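4. Setting up the audio guide for the Hundness memorial site

Read this before you hand out a single receiver. The Edberg handset does what it promises most of the time, but its maker's claim of "effortless remembrance" should be ignored. Visitors to a former labor camp need a working volume button and correct names.

4.1 Loading the names track

1. Switch the handset off and seat it in the Truvata dock.
2. Hold Play and Back together until the light turns green.
3. Choose Names, then Full List. The screen should show 2,732 entries.
4. If it shows 100, you have loaded the demo. Delete it and go back to step 2.

Note: The full list comes from the Böttcher transcription of the camp register. It has known gaps. Do not let the word "complete" on the start screen stand; change it under Text, Title.

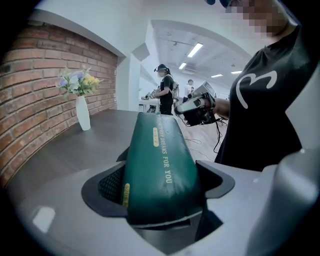

Page 17

4.2 Setting the stops

1. Walk the route with the handset on and press Mark at each stop.
2. Leave 2 minutes of silence after the quarry stop. The default is music, which we advise against.
3. Turn off Auto Advance. It is supposed to sense when a visitor is ready to move on. In our trials it sensed wind.
4. Save, then walk the route again in the other direction.

Caution: Do not turn on Survivor Voice. It reads written testimony in a computer-made voice, and visitors may take it for a recording.

Corrections to names go to Ieuan Kneath at the site archive, with the source attached. Family spellings are entered beside the register spelling and do not replace it.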